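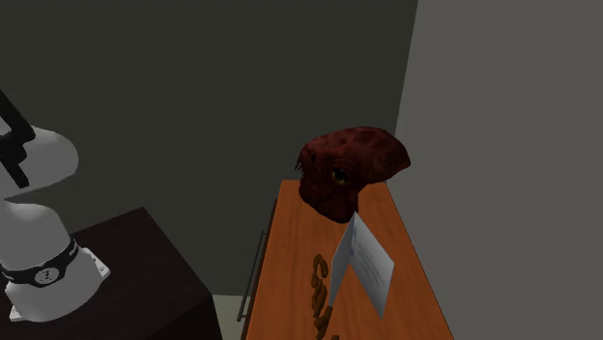

Sollwood Heat Recovery Skid: Progress Report to the Project Funder

Reporting period: to the end of August

1. Position at the end of the period

Fabrication of the heat recovery skid for the Sollwood dairy site is under way at the Pidov works. The base frame is complete and has been released for fitting out. Two of the three plate heat exchangers are on the frame and bolted down. The third is held at the supplier, Sawatzky, pending a repeat pressure test, and is covered in section 3.

Site preparation at Sollwood is ahead of the shop work. The plinth has been cast and the drain channel along its north side is finished. Isolation valves have been fitted on the existing condensate return, so the tie-in can be made without draining the whole line.

2. Shop fabrication

Pipework is being made up in 16 spools. Eleven have been welded, inspected and pickled. Three are welded and waiting for inspection. The remaining two connect to the third exchanger and will be left with loose flanges until its nozzle positions have been checked against the drawing.

One weld on the hot water outlet spool was rejected for lack of root penetration. It was cut out and remade, and the second radiograph was accepted. The welding procedure has not been changed. The purge time on the smaller bores has been lengthened and the shop record sheet now has a column for it.

The control panel is built and wired. Point-to-point checks are finished except for the flow meter loop, where the meter was delivered with the wrong output card. The correct card has been ordered.

3. Third heat exchanger

The unit failed its first hydraulic test at Sawatzky with a weep at the lower gasket. The plate pack was opened and one gasket was found out of its groove near the corner port. Sawatzky has replaced it and will retest on Thursday with our inspector present. If the unit passes, it can be at Pidov the following week. If it fails again we will ask for a complete set of new gaskets, and the skid would then leave the shop three weeks later than planned.

4. Insulation and lagging

Prosano has surveyed the skid model and returned a cutting list. Two clashes were found, both where the lagging thickness had been left off the model. A pipe support has been moved 40 mm towards the pump and a gauge has been given a longer stem. Lagging of the hot side will be done in the shop. The cold side will be left bare for transport and lagged on site after the leak test.

5. Expected performance

The design case is unchanged. Recovered heat will preheat boiler feed water for 3,000 hours a year. The site's own run log for the last twelve months shows 2,753 hours at or above the minimum condensate flow, so the saving in the first year may fall short of the design case unless the second evaporator returns to normal shifts. We have asked the site for its production plan and will restate the saving in the next report – the payback figure in the funding application should be treated as an upper value until then.

6. Spend and programme

Spend to date is within the approved amount. The remade weld was at the fabricator's cost. The change to the pipe support has been taken from contingency, as has the longer gauge stem. No further call on contingency is expected in the next period.

The factory acceptance test remains planned for the week after the third exchanger is fitted. Transport is booked provisionally and can be moved once without charge.

7. Decisions requested

Approval to release the second stage payment for the base frame and completed spools.

Agreement that the acceptance test may go ahead with a temporary flow meter if the output card has not arrived.

8. Work planned for the next period

Witness the retest at Sawatzky.
Fit the third exchanger and close the last two spools.
Complete the flow meter loop checks.
Issue the lifting plan to the site for comment.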